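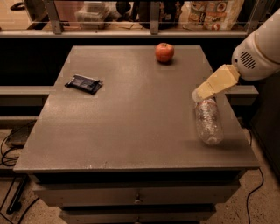
How should a student club decide when its robot is ready to be scored? In our case the students agreed on a starting pose, a short list of objects and a written rule for what counts as a grasp, and scoring began once all of that had gone a full month without being edited.

4.2 Task and Student Workflow

The tabletop task grew out of the second term of the Onda club, when the students had finished the Bozsik exercises and were, to put it kindly, tired of foam cubes. Kurniawati Ginting suggested that they pick things a person might really leave on a table at the end of a day, and the club spent a very lively afternoon arguing over which ones. The set used in this section has an apple, a wrapped snack and a plastic water bottle. The apple was a favorite from the start, but the bottle soon became the object that everyone wanted to work on, as a crinkled bottle on its side offers no two places where the fingers meet quite the same shape.

Students worked in pairs. One partner operated the arm through Detau, our teleoperation interface, and the other kept the written log, and they swapped at the halfway point of each session (we tried letting them choose for themselves, and the same few hands always ended up on the controls). Over the school year the pairs recorded 3,772 attempts. We removed those with an incomplete log, which left 3,578 for the analysis below. Of these, 925 had the bottle as the target object.
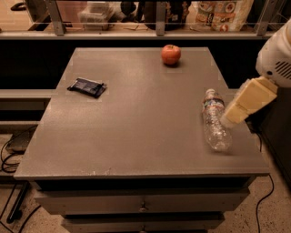 Figure 3. Gripper in contact with the bottle during the tabletop task. The apple and the wrapper remain on the table as non-target objects.

The log asked for the target, the direction of approach, the first point of contact and the outcome, with a line left open for remarks. We had not expected much from that last line, and it became the part of the log we read most eagerly! Early remarks tended to be short ("missed," "too fast"), while by January many of them ran to several sentences and compared a grasp near the neck with one lower on the body. Ferenc Bíró, who coded the remarks using the Cisis scheme described in Section 3, marked 735 of the bottle attempts as containing at least one statement about contact location. Remarks on the apple were coded in the same way and are taken up in Section 4.4.

Pairs were free to change their approach between attempts, but they had to write down the change before touching the controls again. Several students grumbled about this at first, and we did shorten the form once in response to their complaints. The shorter form kept the same four required fields, so attempts logged before and after the change are pooled in Table 2.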